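I get a lot of the same questions about the low coffee table in our front room (the Nerano, the oval one with the drawers under one end), so I've put my answers in one spot. I'm not a furniture person! I just live with the thing and have opinions.

## The basics

**Where did you get it?**

From a little shop called Dernwood that sells mostly floor models and returns. It was in the back behind a stack of headboards and I almost walked right past it. They've moved since then, and I don't know if they still carry this one.

**What did you pay?**

I get this one the most. It was marked 1,496 when it was new, and I paid a lot less than that because one of the drawers stuck. I rubbed a candle stub along the runners and that took care of it.

**Is it too low?**

Depends how you sit. If you like to lean back on a couch and reach for your coffee, then yes, you'll be doing a little crunch every time. We're floor people. I sit on the tile with my legs stuck out and it's the perfect height for me, and my knees have only complained in the winter.

**Why an oval?**

Hips! Our last table was a square one with corners like a filing cabinet, and I had a bruise in the same place for most of a year. The oval also leaves a nice gap at each end for walking through.

## Living with it

**Does the light wood show everything?**

It hides crumbs and shows rings. Mine is a warm light brown and coffee goes straight to it if you let it sit. I wipe it down at night, usually around 9 p.m. when I'm picking up cups anyway, with a damp cloth and then a dry one. No spray. I used a lemon spray for the first few months and it left the top kind of tacky.

**How do you get a water ring out?**

A warm iron over a dish towel, a few seconds at a time. Please try it someplace that doesn't show first, I don't want emails. If the ring is dark and not white, the iron won't help, and I've just learned to love mine.

**What do you keep in the drawers?**

Top one is chargers, batteries, tape and the takeout menus we never look at. The bottom one is board game pieces that have lost their board games. I tried dividers from Illenside, which were 16 dollars for the set, and they slid all over the place until I put a bit of shelf liner under them.

**How do you keep stuff from piling up on top?**

Ha. I have a rule and I break it constantly. The rule is that whatever you brought to the table leaves with you when you get up, so your cup, your keys, whatever little box you were opening. Keys are the worst in this house. I bought a really pretty bowl for them, it lives by the door, and it has never once had a key in it.

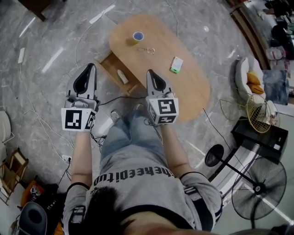 So these days I do one sweep before bed and let it go the rest of the time. Cups to the sink, keys on the hook, small boxes either flattened or put on the shelf part of the base until I decide about them. It takes me 7 minutes if I don't stop to read anything.

## The floor

**Is the tile cold to sit on?**

In December, very! It's gray with a marble look, and I wouldn't trade it, but I do keep a flat cushion from Mahasneh nearby. It's 12 inches across, so don't picture anything luxurious.

**Doesn't that floor glare?**

With the ceiling lights on, yes, it bounces everything back at you. I mostly use a lamp in the evenings. Mopping with less soap helped with streaks too.

**What do you do about cords?**

Not enough. White cables on a gray floor are never going to disappear. I've used the stick-on clips along the baseboard and they hold fine until somebody needs to plug in one more thing, and then we're back to spaghetti. If I were starting over I'd get a power strip with a longer cord and run it along the wall before any of the furniture went in.

**Felt pads or rubber ones?**

Felt under the chairs, rubber under the table base. I check the felt ones every couple of months and pick the hair out with tweezers.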